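How to Run a Robot Arm Demo at Your Open Day
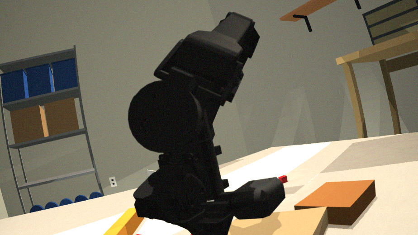
I've now run the block-sorting demo at the Bilholm open day often enough to have opinions about it, and the biggest one is this: build the whole thing in the simulator first. Visitors love the real arm, but the simulator is where you find out whether your talk works. Set up your virtual room, drop the arm in, and play the routine from start to finish while you say your lines out loud. Keep the blocks in plain, strong colors. With a red cube, a flat orange block and a yellow bar near the arm, you can say "watch the red one" and even the smallest kid knows where to look. Tan is harder to call out across a noisy room, so I give the tan block a supporting part and never the starring one.

What you need

A computer with the simulator installed (we use Clandotard)
A big screen, turned toward the door
The real arm, if you have one, with its stop button within your reach
Blocks to match the ones in the simulation
A helper who is happy to talk to strangers

Step 1. Pick one job and keep it short

One pick, one move, one place. Our first version had the arm stack everything in sight and it went on forever! We cut it to four moves and people started staying for a second run.

Step 2. Check the view

Before you worry about the motion, move the virtual camera. A dark arm can swallow a small block whole, and a slight shift to the side will often bring it back. Check every stage of the routine, because a view that works at the start may be useless once the arm swings over. Do the shadows too. They look great, but if they make a block hard to pick out, soften the light.

Step 3. Save your start position

Save it twice, under two names. Someone will press something. With a saved start you are back in business in seconds, and the crowd hardly notices. Ours is called Kalodach 1366, for reasons lost to history.

Step 4. Rehearse with a person who knows nothing about it

Kwame Dramani did this for me last August and asked seven questions before the arm had finished its first move. I wrote them all down and they became the talk. The best was "how does it know where the block is?" – if you can answer that in two plain sentences, you're ready.

Step 5. Let visitors choose

This is the fun part. Ask someone to name a color, then run that routine on the screen. Have a saved routine for each block you plan to offer, and test them all that morning. If the real arm is out as well, run the same routine there afterward, at low speed, with everyone behind the line.

Step 6. Plan for the gaps

Loop the simulation when no one is at the table. A moving arm on a screen pulls people across a hall better than any poster I've made (and I've made some good ones). Turn off the screen saver while you're at it.

If the picture stutters, close the other programs first, then turn down the shadow quality. If the arm stops halfway, reload the start position and carry on talking.

Our settings file is on the Ansah page under item 1570. Change the colors, change the job, and tell me how it went – I'd love to steal your ideas for the next one.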